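How to show a hand-held gripper task at an open day

We prepared this page after our Friday open day at Stesard, where visitors could watch how a person teaches a cleaning task to a robot.

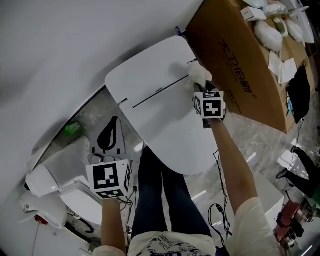 Before you invite any visitor, choose one task that people know from their own home. We took the bathroom, and it was a good choice. The operator holds one gripper in each hand and works slowly. In our demonstration the right gripper keeps a white cloth or glove-like material against the lid of a smart toilet, while the marker cube above it stays free for the camera. Please practice this position first, as a hand which turns too much will hide the cube.

Steps for the day:

1. Charge both grippers the evening before.
2. Record 3 short trials and check them on the laptop.
3. Ask the visitors to stand behind the tape line.
4. Let the operator do the whole task one time without talking, then again with explanation.
5. Offer the grippers to the visitors. Give each person 200 seconds.

Mahsa Azimi explained the recordings and Angus Rennie took the questions. Most people asked how many recordings are necessary. For this task our plan is 2000.

Save every visitor trial in a separate folder, and do not mix them with the operator's trials.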